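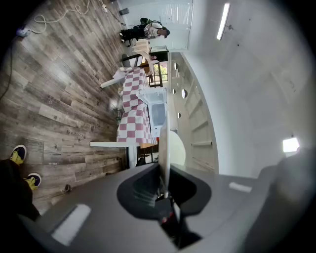

How to record demonstrations with the hand gripper: a guide for new members of the Waron club

Written by Wissam Srour. Last changed January 13, 2026.

This guide is for students who join the manipulation group of our robotics club and will record their first demonstrations. You do not need to know programming for this part. You need one free afternoon, a charged gripper and some patience. I wrote it after my own first month, when I made almost every mistake which is listed further down.

What we are preparing

In April our team goes to the Havanton student competition. The household task there has three parts: open the lid of an appliance, put one object inside, close the lid again. Our arm, which we call Irnach, learns this from recordings made by people. The target for the whole team is 300 good recordings before the competition. When I write this we have 201, and most of them come from the same four persons, so new hands are very welcome.

Before you start

Take the gripper from the shelf in the club room and write your name in the book. Please write also the hour of return. Two groups are sharing the same gripper and last term we had some unpleasant discussions about it.

Then check the following:

Battery at least half full.
Memory card inside and empty. If it has files from another person, copy them first to the Karaki folder on the club computer.
Fingers move freely when you press the handle. Press it ten times slowly. If you feel a hard point, do not use force, tell somebody.
Camera glass is clean. Use the soft cloth from the box and not your sleeve.

Step 1. Prepare the table

Put the appliance on the table with the side of the lid hinge away from you. Leave a space as wide as two hands on each side. The tablecloth can stay. I know that some members prefer to remove it, but at the competition we do not know which surface we will get, and a pattern under the object gives the software something to follow. Only be sure that the cloth cannot slide. If it moves when you pull the lid, fix the corners under the table top with clips.

Switch on the ceiling lights and keep them on until the end of the session. Do not change the light between two recordings of the same series.

Step 2. Make the map

Before the real recordings you make one slow recording of the room. We call it the map. Hold the gripper in front of your chest, start the recording and walk around the table as far as the furniture lets you. Point the camera at the table most of the time, but let it see the walls, the cabinets and the floor too. One minute is enough. Turn your body slowly, and do not turn only the wrist.

If somebody moves a chair after the map, it is usually no problem. If somebody moves the table, make a new map.

Step 3. Record one demonstration

Stand at your start place. Put a small piece of tape on the floor so you can find it again, and look where the cables go before you step back.

Press the button and wait two seconds without moving. Go to the lid with open fingers. Close the fingers on the edge of the lid, lift it until it stays open by itself, then let it go. Take the object, put it inside, open the fingers and come out straight up. Close the lid by pushing it with the outer side of one finger. Return to the start position, wait again two seconds and press the button.

A good recording takes between fifteen and twenty-five seconds. If you are much faster, the arm cannot follow you. Irnach is slower than a human wrist, and it also cannot turn so far. Our coach says to imagine that your elbow is in plaster, and for me this helped very much.

Step 4. Give the file a name

The name has your initials, the task number and the recording number, for example WS-31-07. Task 31 is the lid task in our list. Please do not use spaces. The script stops at the first space and does not say why.

Step 5. Check on the computer

Copy the files to Karaki and start the check program. It needs a few minutes for each series. Every recording receives a green or a red mark. Red means that the software lost the position of the gripper somewhere in the middle. Look at the time of the loss and watch these seconds in the video. One of my first recordings lost the position at picture 1442, and when I watched it I saw that I had turned the camera to the blank ceiling for a long moment.

Common mistakes

Covering the camera with the other hand. Keep your free hand behind your back.
Speaking to a friend and turning to him while recording. The gripper turns with you.
Stopping the recording while the fingers are still closed.
Recording twenty times with the object in exactly the same place. Move it a little after each recording, and change its direction too.
Deleting the bad recordings by yourself. Leave them in the folder, the check program moves them.

When you finish

Charge the gripper, put it back on the shelf, and write in the book how many green recordings you have. If something broke or became loose, write this also, even if it is a small screw. The spare fingers are in the lower drawer, in the bag with the Waron label. Questions about the check program can go to me. For the arm itself, please ask at the group meeting.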